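The Second Meal Is the Hard One

By Ineke Postma

Belmiro Pacheco eats twice a day, at 11 in the morning and again before 6. He has done it for 14 years, and he doesn't think it makes him special. He worked nights at a bakery in Droltbridge when he began, and the hours more or less decided it for him.

"I was eating at midnight, at four, at eight, then dinner with the family," he says. "I was never hungry and I was never full."
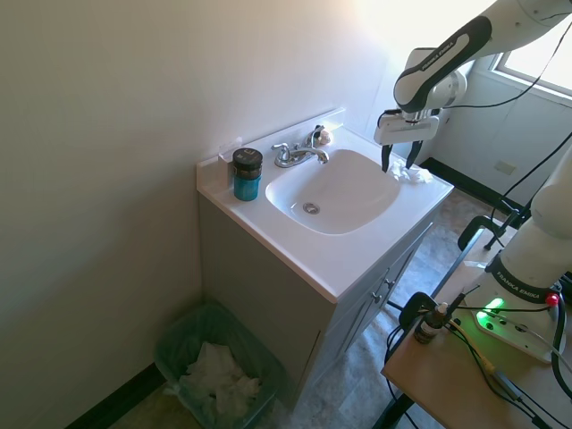
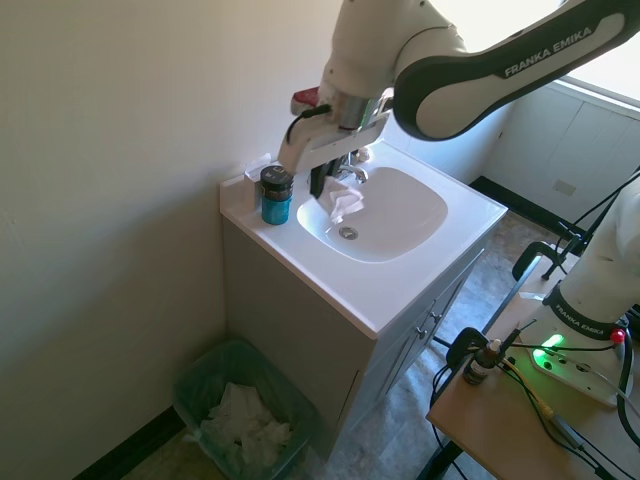 The bathroom sink, in two views.

Eating less often is an old habit in many places, and it has come back under a lot of new names. Some people skip breakfast. Others stop after a late lunch. The people I spoke to for this story had little interest in the names. They wanted to talk about what was on the plate, and how they got through the hours between.

Pacheco's first meal is the big one. He has beans or lentils, a boiled egg, greens cooked with onion, and bread he makes himself. He starts the beans on Monday and keeps them in the refrigerator in their own broth. The second meal is smaller and changes with the season. In March, when I visited, it was cabbage soup and an orange.

"Soup is good late in the day," he says. "You eat it slowly."

Helju Toom, a retired school cook, came to it from the other side. She ate three meals a day all her life and saw no reason to change until her husband died and she found herself cooking for one. Breakfast went first. Then she noticed that lunch and supper had become the same thing, toast and cheese, eaten standing up.

She wrote down everything she ate for a month. Some days the list was very short – tea, crackers, a handful of raisins – and on others she had eaten from noon until bedtime without sitting at the table. Now she sets a place at 1 and again at 6:30. There is always a vegetable she has cooked herself, usually carrots or rutabaga, and some fish if the market has it.

"The table matters more to me than the clock," she says.

Neither of them counts calories. Lahcen Mansour used to. He drives a delivery route for Arkitz, a produce wholesaler, and for most of a year he kept each meal under 500 calories. He lost weight and slept badly. By midafternoon he was short with customers, and he bought candy at the gas station most days.

He still skips breakfast, but he stopped weighing his food. Lunch is rice, chickpeas and whatever came off the truck bruised that morning. He salts it properly and uses plenty of olive oil. The candy stopped within a couple of weeks.

Two meals a day will not suit everyone. Anyone who is pregnant, has diabetes, takes medicine with food or has a history of eating disorders should talk with a doctor before cutting out a meal. Children and teenagers need to eat more often than this. Toom, who fed them for decades, is firm on that point.

For those who want to try it, Pacheco suggests moving breakfast later by half an hour at a time and leaving supper alone until the morning feels normal. Drink water. Cook the first meal the night before, so that it is ready when you want it. He also keeps a jar of walnuts on the shelf for bad days, and he eats from it when he needs to.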